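Review: the Ilby clear finger kit, after a semester in our robotics club

Our club at Nonatbridge spent the semester on one project, a lab helper arm that can handle glassware for the chemistry classes next door. I coach the club, and the part I get asked about most is the fingers, so I'm finally writing them up. We bought the Ilby kit in January with money from the spring fair fund, and I like it a lot!

You get a pair of clear acrylic fingers, the screws, and a sheet of drawings. Ours came through Lilamitz, who charged $268 for the classroom bundle (two pairs, so one to use and one to crack). Fitting them took my students 20 minutes, and most of that was hunting for the right hex key. The drawings are clear, though the print is tiny and we ended up blowing it up on the copier.

What sold me is being able to see through them. With our old gray fingers the kids were always crouching and squinting to find out where the tips were compared to the neck of a flask. Now they just look – and the overhead view is so much better for it, too.
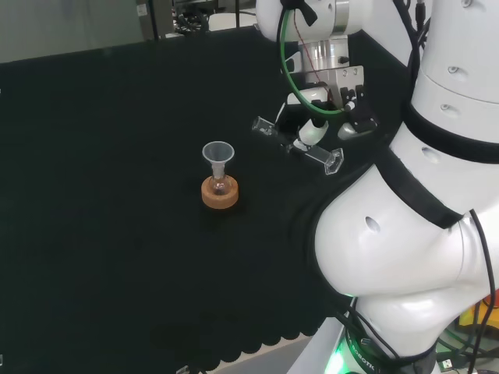 Clear fingers on the arm, with the flask and funnel standing in the cork ring.

Our practice task is the funnel: pick it up, move it, put it back in the flask. It sounds easy and it is a wonderful way to humble a room full of teenagers. The funnel is light and slopes the wrong way for a straight grip, so the students had to work out an approach angle on paper first, then try it at low speed. We logged 800 tries over the semester and we're still on our first pair of fingers, scuffed at the tips but fine.

The cork ring is a Bauerfeind, bought separately, and I'd get one no matter what fingers you use. Round-bottom flasks and a bumped table are a bad mix. We also put a black cloth down, and I'd do that again in a heartbeat.
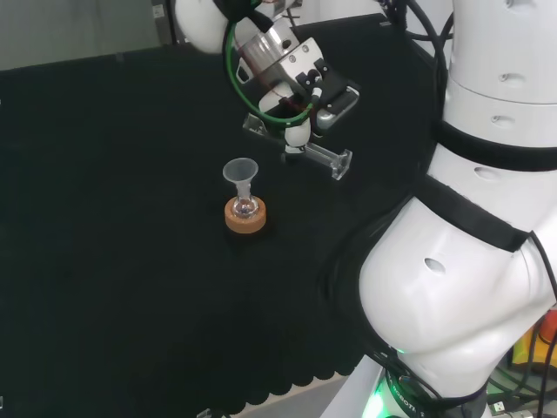 Open grip beside the flask. The green cable loops around the wrist.

Gripes? I have 2. Acrylic is slippery on glass, and we wish the kit came with some kind of grip tape (we cut our own from a roll, which works but peels). And fingerprints! Every student who walks by touches them, so keep a soft cloth handy and skip the alcohol wipes.

If your group is only moving foam blocks, stick with whatever came on your gripper. For glassware I'd buy these again tomorrow. Next up for us is pouring, with water only, and the sophomores have already started arguing over who gets the first Sunday slot.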